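Packing up the Clonergate toy blocks

For my project I looked at how to pack 46 wooden blocks for the Gastthorpe school fair. I started with the ones that have a hole drilled through, as I reckoned they'd be the fiddliest (they were!).
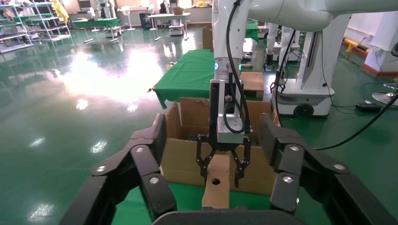 I tried cardboard boxes in different sizes and liked the smaller ones best – the big one got far too heavy once it was full. I ended up with nine boxes, and next January I'd label every single one before I put anything in it.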